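第4章 衣物分拣与折叠区的布置和使用

4.1 适用范围

本章说明如何在一张工作台上布置衣物分拣与折叠区,以及日常使用时的操作顺序。内容适用于Drendamholm工作间配置手册所列的单人工位和双人工位。洗涤、烘干和熨烫的要求见第2章和第3章,本章不再重复。

本章所称“衣物”包括上衣、裤装、毛巾和小件织物。带有金属支撑、硬质衬板或充填物的物品不按本章处理,应送至第6章所述的悬挂区。

4.2 术语

来料筐:盛放尚未折叠衣物的筐。
成品筐:盛放已折叠衣物的筐。
折叠位:工作台上位于两筐之间、供摊开和折叠衣物使用的台面。
暂存件:已折好但尚未放入成品筐的单件衣物。
退回件:经检查不符合折叠条件,需返回前道工序的衣物。
批次:一次放入同一来料筐、按同一规则处理的全部衣物。

4.3 所需物品

在开始布置之前,准备下列物品:

工作台一张,台面平整,无翘边,无外露钉头。
同款塑料筐两个,侧面带提手孔。
无绒擦布两块,一块湿用,一块干用。
中性清洁剂一瓶。
批次卡若干张,卡夹两个。
退回件袋一个,挂于台侧。
粘毛滚筒一个(仅在处理深色衣物时使用)。

注:两筐应为同一规格。规格不同时,筐沿高度不一致,取放动作的幅度随之改变,同一摞衣物在一个筐中齐沿,在另一个筐中可能超出筐沿。

注:孔编塑料筐透气,适合存放刚烘干的衣物。实壁筐仅用于完全冷却后的衣物。

4.4 工作台的就位

1. 将工作台放置在水平地面上。用手按压四角,台面不应晃动。如有晃动,调整脚垫,直至四角受力一致。

2. 检查台面边缘和转角。转角应为圆角。若边缘有毛刺,用细砂纸打磨后擦净,再投入使用。

3. 操作人员一侧留出站立空间,保证转身时肘部不碰到墙面、货架或陈列人台。

4. 检查照明。光线应从操作人员的前方或侧前方照到折叠位。站立时如有身体阴影落在折叠位上,移动工作台或灯具。

5. 用湿擦布蘸少量中性清洁剂擦拭台面,再用干擦布擦一遍。静置至台面完全干燥。

注意:不得在台面潮湿时放置衣物。浅色织物接触残留清洁剂后可能留下水印,折叠后不易发现。

注意:不得使用含蜡的台面护理剂。蜡质会转移到织物表面。

4.5 筐的摆放

1. 将来料筐放在折叠位的一侧,成品筐放在另一侧。两筐与折叠位成一排。左右顺序由操作人员的惯用手决定,同一班次内不得更换。

2. 两筐的提手孔朝向便于搬运的一面。搬筐时双手应能直接插入提手孔,不需要转动筐体。

3. 筐底四角应全部落在台面上。任何一角悬出台面时,向内移动筐体。

4. 在两筐之间留出折叠位。折叠位的宽度以能够摊开本批次中最宽的一件衣物为准。处理大件毛巾时,可将成品筐暂时后移,折叠完毕后归位。

5. 在每个筐的侧面夹上批次卡。卡片写明批次号、颜色类别和放入时间。样例编号为“D-694”,字母表示深色,数字为流水号。

注:批次号每日连续使用,不从头编排。跨日批次沿用前一日的编号,直至清筐。

注意:不得将两个筐叠放。筐内有衣物时,叠放会压皱下层织物,并使孔编侧壁变形。

4.6 分拣

分拣在折叠之前完成。分拣不彻底时,折叠过程中须反复停顿,成品筐内的颜色类别也会混杂。

1. 核对来料筐的批次卡。卡片缺失或字迹不清时,停止操作,按4.11处理。

2. 从筐的最上层开始逐件取出。不得从筐底抽取,也不得将整筐倒在台面上。

3. 检查每一件衣物是否干透。重点检查腰头、袖口、兜布和缝线较厚的部位。用手背触摸,有凉感的按未干处理,放入退回件袋。

4. 检查污渍、破损和脱线。发现问题的衣物放入退回件袋,并在批次卡背面记录件别和问题。

5. 清空口袋。取出的物品装入小袋,写上批次号,交班组保管。

6. 将翻面的衣物翻回正面。袖子和裤腿逐一理顺。

7. 按颜色归类。颜色类别分为深色、浅色和杂色三类。橙色、黄色等鲜艳颜色以及带花纹的小件归入杂色;白色和米色归入浅色;黑色、藏青和深灰归入深色。 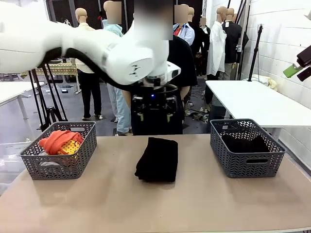
颜色归类以织物主色为准。主色面积难以判断时,以衣物正面胸部或裤身正面的颜色为准。带圆点、条纹或印花的织物,底色为浅色而花纹为深色的,仍归入杂色,不归入浅色。

同一筐内允许临时存在两种以上颜色类别,前提是该筐为来料筐,且批次卡上标有“未分”字样。成品筐不适用此规定。成品筐内只允许存在一种颜色类别。

注:深色衣物吸附浅色绒毛后,外观缺陷明显。处理顺序宜为先深色、后杂色、最后浅色。每换一个类别,用粘毛滚筒或干擦布清理折叠位一次。

4.7 折叠

4.7.1 一般要求

1. 每次只在折叠位上放一件衣物。上一件未移走之前,不取下一件。

2. 衣物应完全摊平后再折。先理顺缝线,再抚平布面。抚平方向由中心向两侧,不得来回搓动。

3. 折边应与台面前沿平行或垂直。

4. 折叠后的外形为矩形。同一批次的衣物采用同一成品宽度。本手册的标准成品宽度为26厘米,窄幅成品宽度为21厘米。窄幅仅用于童装和小件织物。

5. 折叠后的领口或腰头朝向操作人员,折边朝外。

注:软质针织物折叠后边缘略有起伏,属正常现象,不需重折。若起伏使外形明显偏离矩形,展开后重新抚平。

4.7.2 短袖上衣

1. 将上衣正面朝下放在折叠位中央,领口朝向远离操作人员的一侧。

2. 拉平两侧下摆,使侧缝上下对齐。

3. 将一侧衣身连同袖子向中心折入。折线从肩部中点垂直至下摆。

4. 将袖子反折,使袖口不超出已形成的折边。

5. 对另一侧重复步骤3和步骤4。

6. 将下摆向上折至衣长的一半。

7. 再对折一次,翻转后正面朝上。

8. 用手掌轻压一次,排出夹层中的空气。不得用力按压印花部位。

4.7.3 长袖上衣

1. 按4.7.2的步骤1和步骤2摊平。

2. 将一侧衣身向中心折入,袖子沿衣身方向向下折,与侧边平行。

3. 对另一侧重复上述步骤。两袖不得交叉重叠超过袖口宽度。

4. 由下摆向上分三段折叠。翻转后正面朝上。

注:带帽上衣先将帽子平折于后背,再开始折衣身。帽绳收入帽内,不得外露。

4.7.4 裤装

1. 扣好腰扣,拉上拉链。松紧腰头不拉伸。

2. 沿裆线左右对折,使两条裤腿重叠,裤脚对齐。

3. 将突出的裆部三角向内折,使侧边成直线。

4. 由裤脚向腰头对折一次。

5. 再分三段折叠,腰头留在最外层。

4.7.5 毛巾和小件织物

1. 毛巾沿长边对折,再按成品宽度折成三段。

2. 小件织物对折两次后叠放,不单独整形。

3. 薄型小件易滑落,宜每叠套一条纸带。

4.8 放入成品筐

1. 用双手托住折好的衣物底部,平移至成品筐上方。不得单手抓取折边。

2. 将衣物垂直放下,接触下层后再松手。不得从筐沿上方抛入。

3. 先铺满筐底一层,再叠放第二层。相邻两摞的高度应保持一致。

4. 装入高度以与筐沿齐平为限。超出筐沿时,取出最上一层,另用一筐。

5. 每筐不超过20件标准宽度衣物。厚重织物在达到此数量之前已与筐沿齐平的,以筐沿为准。

6. 装满后填写批次卡上的完成栏,将筐移至待运架。

注意:深色衣物装筐后,从上方观察时各件之间的界线不明显。点件应在放入时进行,不应在装满后翻点。

注意:搬运已装满的筐时,双手握持提手孔,筐体贴近身体。不得单手提拉一侧提手。

4.9 暂存件的处理

暂存件留在折叠位的时间应尽量短。需要短时离开工位时,按下列顺序操作:

1. 完成手中衣物的折叠,不留半成品。

2. 将该件放入成品筐。成品筐已满时,可将该件留在折叠位中央,离台沿至少一掌。

3. 在批次卡上作“暂停”标记。

4. 返回后先检查暂存件的外形。松散的,展开重折。

注:暂存件只允许一件。两件以上叠放在折叠位时,下层易被当作已计数衣物漏记。

4.10 双人工位的补充规定

1. 两名操作人员分别承担取料检查和折叠装筐,不得中途互换。

2. 取料人员检查合格后,将衣物放在折叠位上并松手,折叠人员方可取用。不在空中交接。

3. 退回件由取料人员判定。折叠人员发现问题时,将衣物放回折叠位,由取料人员复核。

4. 批次卡由折叠人员填写,交班时两人共同核对件数。

5. 工位附近的陈列人台不作挂放衣物之用。暂时脱下的外套和个人物品放入储物柜。

4.11 异常处理

批次卡缺失
原因:搬运时脱落,或卡夹松动。
处理:将该筐移出工作台,放置在待查架上。核对当日流水记录,补写卡片后再处理。无法确定批次的,按未分衣物重新编号。

成品筐内混色
原因:分拣未完成即开始折叠,或两筐位置被调换。
处理:停止装筐。取出该筐全部衣物,按4.6重新归类。外形完好的衣物不需重折。

衣物带静电,相互吸附
原因:烘干过度,或空气过于干燥。
处理:将来料筐静置后再取料。织物间吸附严重时,逐件分开并理顺,不得用力撕拉。

折叠后外形反复松散
原因:织物较滑,或折叠时夹层存有空气。
处理:减少对折次数,改为三段折叠。仍然松散的,套纸带后装筐。

筐体侧壁外鼓
原因:装入过量,或曾叠放重物。
处理:取出部分衣物,检查孔编部位有无裂纹。有裂纹的筐停用,边缘可能勾丝。

织物被勾丝
原因:筐孔毛刺、台沿毛刺或操作人员佩戴的饰物。
处理:立即停止移动衣物,沿勾挂的反方向退出。检查并排除毛刺后再继续。该件放入退回件袋。

4.12 清洁与维护

每班结束时:

1. 将两筐清空,来料筐内不得留有衣物过夜。

2. 用干擦布清除台面和筐底的绒毛。

3. 清空退回件袋,逐件登记。

4. 将批次卡按号码顺序收入卡盒。

每周一次:

1. 用清水冲洗两筐,孔隙内的绒毛用软刷清除。倒置晾干,不得暴晒。

2. 检查提手孔边缘。手指沿孔边触摸一周,应无锐边。

3. 检查工作台脚垫和紧固件。

4. 更换粘毛滚筒的纸芯。

注意:塑料筐不得用热水浸泡。受热后的筐体可能变形,放在台面上时四角不平。

4.13 备件与更换

塑料筐和卡夹由Bumineck供货,脚垫和台面边条由Ortuño供货。申请更换时填写备件单,注明工位号和损坏部位。筐应成对更换。只损坏一个时,可从备用筐中选取同一规格的替换,不得以实壁筐代用。

粘毛滚筒和纸带属于消耗品,由班组直接领取,不填写备件单。使用Drudach卡盒的工位,卡片尺寸须与卡盒内格一致,不得折角放入。

4.14 修订记录

2024年8月3日,星期六:增加4.9“暂存件的处理”;4.5中批次号改为连续使用;4.8增加装入高度的限制。
编制:Iñaki Bermúdez

前一版本于同年一月发布,自本版生效之日起停用。各工位留存的旧版纸本应交回,批注内容需要保留的,抄录至新版附页。

悬挂区的布置见第6章。待运架的编号规则见附录B。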